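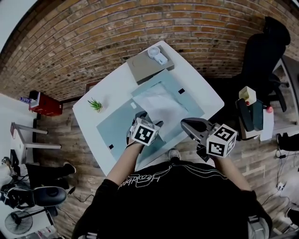

The table as it stands, paper not yet smoothed.

Getting creases out of tissue paper so it can be used again?

Asked by Milagros Sosa in Wrapping, Packing and Post

I have come into a quantity of white tissue paper, the sort that arrives wadded round other people's crockery, and I am too mean to throw it out. My sister-in-law is getting married in May and I've agreed to wrap 100 small favours, a decision I made with a glass in my hand.

So far I have tried smoothing it flat with my palms on the big mat on the white table. It goes flat. I lift my palms. It goes back to looking like a relief map of somewhere with goats. I then put it under a stack of cookery books overnight, which gave me the same creases but shinier.

The questions are:

Can you iron the stuff, or will I be explaining myself to the fire brigade?

Is there any way of keeping a big sheet still while you work on it? I've got a small handheld fan at the far end because the room gets stuffy by mid-afternoon, and there's a bigger standing one for when it gets properly grim. You can have air or you can have tissue that stays put, it seems.

And is some of it just not worth saving? One or two bits feel more like thin plastic film than paper and I honestly can't tell them apart once they're scrunched.

I do have new sheets in my basket on the Laklow site, 20 to a pack, and I keep not pressing the button.

3 answers

Facundo Riquelme
Marked as helpful by 7 people

Yes, you can iron it. I did the windows of a shop called Rakley for years and ironed more tissue than shirts, as anyone who saw my shirts will confirm.

Sort it first. Anything you suspect of being plastic has to come out of the pile, because it will weld itself to your iron and you'll smell it until Christmas. Tear a tiny corner. Paper tears with a fuzzy edge and makes very little fuss about it. Film stretches, goes a bit white where you pull, and then gives way all at once. Do this with every sheet you're not sure of, however tedious.

Then:

Iron on its lowest setting, steam off, water tank empty. Drips are what ruin it. A wet spot on tissue dries into a pucker that is worse than the crease you were after.

Cotton tea towel or an old pillowcase underneath, another on top. Don't do it on your mat. If it's one of the self-healing cutting kind it will warp, and then you'll be back here asking about that. Use an ironing board, or a folded blanket on the table.

Open the sheet out gently from the middle before you start, and press straight down. Lift, move along, press again. If you slide the iron about you'll fold new creases in on top of the old ones.

Stack the finished ones under something flat and heavy while they're still warm, and leave them there until the evening.

It won't come up like new. The hard folds will always show a bit. What you get is a soft, slightly rumpled look that people pay extra for if you call it vintage.

As for the fan, either point it at your face and away from the table or turn it off for the ten seconds it takes to lay each sheet. Coins on the corners work for the rest. I used to use fridge magnets on top of a baking tray, which holds the sheet beautifully, but you have to own a baking tray you're willing to be parted from.

Wenceslao Toledo

just buy new. its cheap and your time isnt. I once kept a whole drawer of used tissue "for presents" and when we moved house I packed the plates in it, so it went straight back to where it came from

Pilar Gallardo

I agree with most of what Facundo says but for favours I wouldn't bother ironing. Scrunch it MORE. Properly, into a tight ball, open it out, do it again, two or three times over. The big creases disappear in among all the little ones and the whole sheet goes soft, nearly like cloth. Then cut it into squares, gather each one up round the favour and tie with ribbon. Everyone thinks you meant it.

I did this for my niece's christening (sugared almonds, sat next to an uncle who ate most of them before the cake) and had compliments on the paper, which I'd rescued from a box of wine glasses.

A few things I learnt doing it:

Cut after scrunching. If you cut first, the squares come out all different sizes.

Use two layers if the thing inside is dark, or you'll see it through the paper.

Take your rings off. I lost a good dozen squares to an engagement ring.

Keep the film for padding parcels, it's fine for that.

Weights: dried beans in little bags. Heavier than coins and they don't roll off under the furniture.

Comments on this answer

Milagros Sosa: Tested on one sheet just now and I'm annoyed at how well it worked. Corner-tearing is under way. The film pile is bigger than I'd like. Will iron a few for the top table and scrunch the rest.

Pilar Gallardo: What size are you cutting?

Milagros Sosa: Whatever size a square is when you've lost the ruler.

Wenceslao Toledo: still say buy new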